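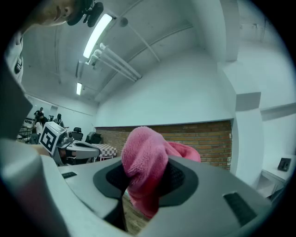
A pink towel cloth, partly folded, over a wood-grain surface.

Araba Arthur does not like the word "laundry." She says it makes people think about the machine, and for her the machine is the easy part. "The machine washes, and you go away and drink tea," she told me. "After that comes the work. You have a pile, and the pile does not fold itself."

She has been thinking about piles for a long time. For almost 20 years she did the linen in small guest houses, first at Sadel, where she started as a cleaner, and later at Urnbridge, where she was responsible for all the sheets, towels and table cloths. Now she teaches short home-keeping courses in the evening, and she has a column in the Clokbridge neighborhood paper. We met on 27 January 2023 in her kitchen, and during most of our talk she was folding.

I asked her to begin with the small cloth, the face towel or wash cloth, because many readers wrote to us about it after the December issue. They fold it nicely, they put it on the shelf, and two days later the shelf looks as if a cat slept there.

"The small one is harder than the big one," Arthur said. "With a bath towel, the weight helps you. It lies down. A small cloth with a thick weave has no weight, but it has a lot of spring. You press it and it comes up again. So people press more, and it comes up more."

Her method starts before the first fold. She puts the cloth on the table and passes the side of her hand over it from the middle to each edge. She does not pull the corners. Pulling, she explained, makes the edge long and leaves the middle short, and then the cloth will never be a square again. She showed me an old blue one which had been pulled for years. It had the form of a kite.

"Look at it," she said, and laughed. "I keep it for the students. Before they say a word about my towels I show them this one."

After the hand has passed, she folds in half, and in half again, with the closed side always toward her body. Then she stops. I expected a third fold, and I said so. She answered that the third fold is the reason why the pile falls. A thick cloth folded three times is a ball. It is better to have a larger, flat square and fewer of them in one pile.

How many is fewer? At Urnbridge the rule was 8 to a pile, and she kept to it strictly. At home she makes it seven. The reason is her shelf, which her uncle Darko built for her and which is a little too low. "He measured with his arm," she said. "He is a wonderful man, but his arm is short."

We spoke then about how to pick up a cloth, a subject on which she has strong opinions. Most of us take it from the middle, between the thumb and the fingers. The cloth goes up in a lump, with deep creases across it, and one end hangs down below the hand. Arthur calls this "taking it by the stomach." She does not forbid it. For moving a cloth from the basket to the table it is quick and does no harm. But if the cloth is already folded, she wants the hand flat under it, like the hand of a waiter under a plate.

"When I was new at Sadel, I took everything by the stomach," she remembered. "I folded very beautifully, and then I carried the pile badly, and at the cupboard I had to fold again. The woman who trained me watched this for a week. Then she said, Araba, you have two jobs and you get paid for one."

And when the cloth is in a lump, how do you find the corner? I admitted that I usually shake it. She does not like shaking, at least not indoors, for the lint goes everywhere and later you clean it from the counter. She puts the lump on the table, finds any edge with two fingers, and follows the edge until it turns. "An edge always arrives to a corner," she said. "You do not have to search for it. You only have to continue."

I tried it with a yellow cloth from her basket. It took me longer than shaking, but I must say that I got the corner and the table was still clean.

On the question of the surface she is flexible. She has folded on beds, on ironing boards, on the lid of a freezer. What she prefers is a plain wooden table, wiped and dried, at the height of the hip. A bed is too low and too soft, and the fold goes down into the blanket. A shiny surface is not good either, because the small cloths travel on it while you smooth them.

Colors were the next thing. Arthur divides her cloths by use and not by beauty. Pink is for the face, blue is for the bathroom, yellow is for the kitchen, and the gray ones, which used to be white, are for the floor. She says the color must speak to the guest and to the children, who will not read a label. At Urnbridge the owner once bought everything in cream, as he had seen in a magazine. "It was very elegant for one month," she said. "Then a guest cleaned his shoes with a face cloth. He was not a bad guest. How could he know?"

It was in that same house that she made her only complete inventory. The owner wanted to know why he was always buying towels, so she took every piece out of every cupboard and wrote it in a notebook. The result was 691 pieces of linen, large and small, in a house with only a few rooms. The cupboards were so full that the maids took always from the front, and the pieces behind had not been touched for years. Some of them had yellow lines where the fold was.

From this experience comes the rule she repeats most often in her course: the clean cloth goes under the pile, and the next one is taken from the top. In this way each piece has its turn. It sounds very simple, and she says that every student agrees with it and that half of them do not do it, because lifting the pile needs a second hand and the second hand is holding the telephone.

I wanted to know also about softness. Many readers complain that their small towels become hard. Arthur uses half of the detergent that the package recommends, no softener, and a little more space in the drum. Softener, in her opinion, covers the loops of the cloth, and then it slides over the water and does not drink it. She dries on a line when the weather permits and rubs the cloth against itself for a moment before she folds it. "Like when you wash a sock by hand," she said. "Five seconds. Then the loops stand up."

She is not strict about everything. She does not iron towels and she never did, even when a manager asked for it. She does not fold the floor cloths. They live in a bucket, in whatever form they fall, and the bucket has a lid. She also thinks that a person who is tired should leave the basket until the morning, for a badly folded pile must be done twice.

Before I left, I asked what she tells the students who say they have no patience for such work. She thought about it while she finished the yellow pile and pushed it to the wall side of the table.

"I tell them to do only the face cloths," she said. "Leave the sheets, leave the shirts. Do one pile, put it on the shelf, and close the door. The next day you open the door and it is still standing. After that, some of them come and ask me about sheets."

Her next evening course in Clokbridge is for beginners. Students should bring one bath towel, two small cloths and a fitted sheet, clean and not folded.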